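Rangement d'outils à deux bras : conseils pour enregistrer de bonnes démonstrations

Rubrique Atelier - par Razia Gilani

On me demande souvent comment apprendre à une paire de petits bras à ranger des outils dans une boîte. Le programme d'apprentissage compte, bien sûr, mais une grande partie du résultat se joue à l'établi, pendant que vous guidez les bras vous-même. Voici ce que je fais maintenant, après plusieurs mois d'essais et un premier jeu de 1 344 enregistrements dont j'ai jeté une bonne partie.

Préparer la table

Fixez les deux embases avant toute chose. Une embase qui glisse de quelques millimètres en cours de séance fausse tout ce qui suit. Je trace le contour au crayon gras sur un ruban de masquage et je vérifie le repère à chaque pause.

Débarrassez tout ce qui ne sert pas à la tâche. Les vis oubliées, la tasse, le chiffon : le modèle les verra aussi et peut s'y accrocher.

Méfiez-vous des plateaux vernis. Un reflet de fenêtre se déplace entre le matin et la fin d'après-midi, et la caméra du poignet, qui travaille tout près du bois, y est très sensible. Un store baissé et une lampe fixe règlent l'essentiel. Si vous ne pouvez pas masquer la fenêtre, enregistrez à des heures différentes pour que le reflet ne soit pas toujours au même endroit.

Faites passer les câbles à l'extérieur des coudes et laissez assez de mou pour que le poignet tourne à fond. Avant la première prise, amenez chaque bras dans ses positions extrêmes, lentement, et regardez si une boucle retombe dans la boîte. Un câble qui traîne sur les outils finit par en déplacer un.

Choisir les outils

Commencez avec un tournevis et une pince, pas davantage. Les manches de couleur vive se repèrent mieux que l'acier nu. Les clés plates viennent ensuite : elles sont fines, brillantes, et les doigts de la pince ont du mal à passer dessous. Une petite cale de feutre peut aider pendant vos propres essais, mais retirez-la avant d'enregistrer si elle ne doit pas être là à l'usage.

Décidez d'un ordre de rangement et tenez-vous-y pendant toute la série. J'ai perdu un vendredi entier parce que je commençais une fois par le tournevis, une fois par la grosse pince, selon l'humeur.

Guider à la main ou à distance

Les deux méthodes se défendent. En guidant le bras à la main, on sent tout de suite quand il force, mais vos doigts passent devant les caméras et il faut refaire le mouvement ensuite pour obtenir des images propres. Avec une paire de bras maîtres, que l'on manipule à côté et dont les bras de travail copient la position, les images sont bonnes du premier coup. En contrepartie, on ne sent presque rien de l'effort.

J'utilise des bras maîtres Onow, achetés d'occasion, avec le logiciel d'enregistrement Clilham. D'autres ensembles conviennent aussi. Vérifiez surtout que le retard entre votre geste et celui du bras reste faible : dès qu'on le remarque, on se met à corriger trop tard et les démonstrations deviennent hésitantes.

Pendant la prise

- Partez toujours de la même position de repos, pinces ouvertes.
- Allez à une vitesse régulière, un peu plus lente que votre geste naturel.
- Regardez l'écran de la caméra du poignet et pas la table. Si vous voyez un outil que la caméra ne voit pas, vous montrez un geste que le modèle ne pourra pas comprendre.
- Marquez un court arrêt avant de fermer la pince, puis un autre avant de lâcher.
- Ne croisez pas les bras au-dessus de la boîte. Le gauche prend ce qui est à gauche, le droit s'occupe du placement et du couvercle.
- Gardez les reprises réussies. Une pince qui glisse puis qu'on rattrape calmement est une démonstration utile. Jetez en revanche les prises où vous avez tâtonné longtemps.

Changez un peu la place des outils à chaque prise, et leur angle aussi. Hafþór Lauritsen, avec qui je partage l'atelier, utilise une feuille de positions tirées au sort. Je la trouvais pénible au début, je m'en sers maintenant tous les jours - sans elle, on repose toujours le tournevis au même endroit sans s'en apercevoir.

Combien de prises ?

Pour un seul outil, j'obtiens un geste correct avec une centaine de bonnes prises. Pour la boîte complète, il m'en a fallu plus de 1 000. Faites des séries courtes et arrêtez quand la main fatigue, la qualité baisse avant qu'on s'en rende compte.

Relisez les enregistrements le soir même, en accéléré, toutes caméras côte à côte. Notez le numéro des mauvaises prises et la cause en un mot : reflet, câble, glissade. Au bout de 3 séances, la liste dit clairement ce qu'il faut corriger sur la table.

Entretien

Resserrez les vis des coudes chaque semaine. Essuyez l'objectif du poignet avec un chiffon sec. Touchez les moteurs après une longue série : s'ils sont trop chauds pour y laisser le doigt, coupez l'alimentation et attendez. Les doigts imprimés s'usent au bout, gardez une paire d'avance. 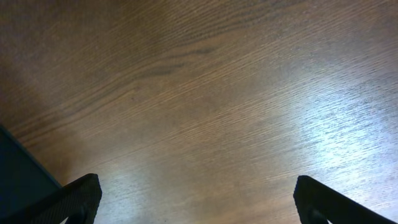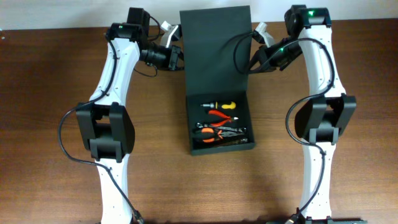
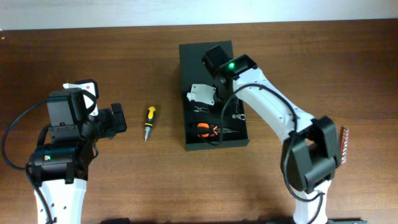
Rangement d'outils à deux bras. De haut en bas : le plateau vu du poignet, pince ouverte ; la boîte noire, couvercle relevé ; le tournevis jaune et noir sur la table, à côté du bac.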